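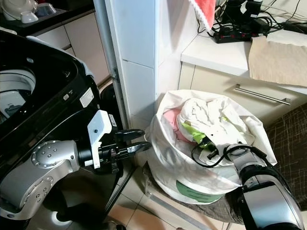
Towels still stiff after a 40 wash
kirsty_h
Softener or no softener? Mine could stand up unaided.

wadach13
None. It coats the loops. Half the powder and a cup of white vinegar.

Slamet G
Disagree. Vinegar did nothing for mine except make the bathroom smell like a chip shop. Wash at 90 once, then tumble.

wadach13
90 on coloured towels – brave.

Slamet G
They were beige. They're still beige.

kirsty_h
No dryer here. I'll try the vinegar and buy some chips.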